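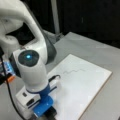
How a robot arm gets looked after

A robot arm can do the same job all day without getting bored. It still needs looking after, a bit like a bicycle does. Screws work loose, cables rub and rubber parts get worn. This page is about one arm at the Fenwood workshop in Nalirholm, and the people who keep it going.

Starting the day

Asabe Ojo gets to the workshop before 8 o'clock. The first thing she does is leave the power off. With the arm switched off, she wipes the joints with a dry cloth and looks along the cables. A cable on a robot has to bend every time the arm bends. If it is too tight it can pull out of its socket. If it is too slack it can catch on the edge of the table.

Next she checks the bolts that hold the tool on. The tool is the part at the end of the arm that does the work. It might be a gripper, a pen holder or a sucker. The arm and the tool are often made by different companies, so their bolt holes don't match. A part called an adapter goes between them. One side fits the arm and the other side fits the tool.

Then she steps back and turns the power on.

Where is the table?

The arm does not know where the table is until somebody tells it. This is called calibration (say it "kal-ih-BRAY-shun"). Asabe moves the tip of the tool slowly to one corner of the work area and saves that spot. She does the same at the other corners. The computer uses these spots to work out where everything else is.

If the spots are even a little wrong, the tool may press too hard on the table or stop in the air above it. Asabe does this job again whenever the tool has been taken off, and always after the table has been moved. In January the table was moved to mend the floor, and she had to start from the beginning.

Fingers that wear out

Many grippers have two fingers. To pick something up, the fingers go down on either side of it and then close. The robot has to stop squeezing at the right moment. Too soft and the thing slips out. Too hard and it gets crushed.
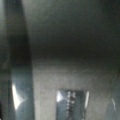 Kayode Dauda wrote in to ask why the fingers couldn't be made of something that never wears out, so that no one would need to change them. He also wanted to know if a robot could change its own.

Very hard metal fingers would last longer, but they can be slippery and they can scratch things. Soft pads grip better and wear out faster. The pads at Fenwood are changed after 2,000 grips. The arm keeps count by itself, and when we last visited it had got to 1,726.

Some robots can swap a whole tool by parking it in a stand and picking up another. Changing the little pads is still done by hand here. It takes 11 minutes, with the power off.

Words to know

Adapter: a part that joins two things that would not fit together.
Calibration: teaching a machine exactly where things are.
Gripper: a robot's hand.
Joint: a place where the arm can bend or turn.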